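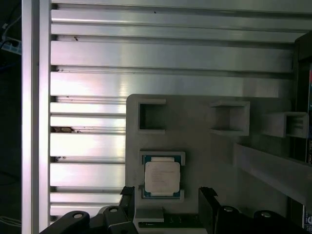 I have been putting off cleaning the workbench since September, and my excuse is always the same: it still works, so why fuss? Well, last night I went to park a processor in its holder, leaned in close with my good glasses on, and saw how much had collected in the grooves of the aluminum rails behind it. There were little dark specks all along, and one brownish clump wedged into a slot on the left that I can't put a name to (and I have tried!).

So this morning I made a pot of coffee and started with a soft paintbrush and a wooden toothpick. I love those ribbed rails for building, because you can bolt anything to them anywhere you like, but goodness, they hold on to crumbs. Brush along the groove, never across it, and keep the vacuum nozzle close behind.

The chip came out first and went into its box. Tala Haddad, who got me into fixing old computers in the first place, taught me to hold a processor by its edges and put it down somewhere it can't slide, and I still hear her every time I pick one up. The gray plate has a holder for exactly that, with small raised tabs at the top and bottom, and I've grown very fond of it. The three pockets above are handy too, although I keep changing my mind about what belongs in them.

I gave it 2 hours in the end, which is a lot of time for one wall of metal, and I enjoyed nearly all of it. The Gelalow board is next on my list, and then the drawer of loose screws that I promised myself I'd sort before the weather turned. I may need a second pot of coffee for the drawer.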